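Home water testing > Kits and meters
Fovik strip reader, is it worth it for a private well?

wellhouse_mo
January 7, 2021
Hi all, long-time reader and first-time poster, so be gentle with me! We're on a shared well outside Kemavus, and after the flooding last March our nitrate numbers jumped all over the place. I've been eyeing the Fovik reader, the little one that clips over your phone and reads the color on the test strip for you. My eyes aren't what they were and I can never decide which shade of pink I'm looking at. Has anyone here lived with one for a while?

pipsqueak77
Welcome! I've had mine going on two years and I love it to pieces. I ran some 400 strips through it before the clip got loose, and a rubber band fixed that. The app keeps all your old readings too, so you can see the whole year on one chart.

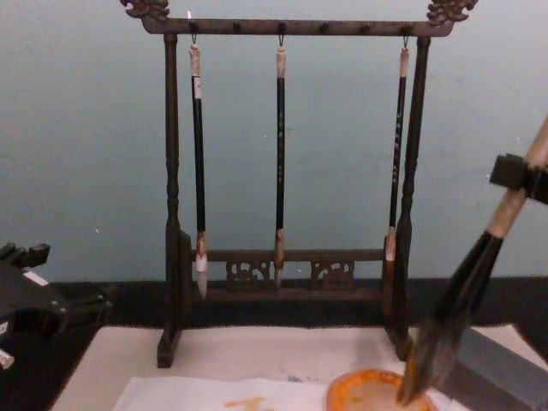
One thing I'd add is to let it warm up in the house first if you keep it in the garage like I do. Mine reads low when it's cold, and I scared my poor sister half to death with a pH number that was pure nonsense.

Trarex_owner
I'm going to disagree a little, with love. A phone clip is fine for watching trends, but I wouldn't decide what a baby drinks on it. I sent three samples to the county lab alongside my Fovik, and one was way off on nitrate. The Trarex meter costs more but you can calibrate it yourself.

pipsqueak77
Were your strips in date, though? Old ones go funny on me every time.

Trarex_owner
They were, I checked the tube. Could have been a bad batch, I'll grant you that.

shih_creek_gal
Both of you are making sense to me. We use the clip every couple of weeks over by Shih Creek and pay for the lab once a year, and if the two don't agree we go with the lab.

wellhouse_mo
Thank you, everybody, this is so helpful! I think I'll order the clip and book a lab test for March. Does anyone know if it fits over a thick phone case?

pipsqueak77
Mine doesn't, I have to take the case off.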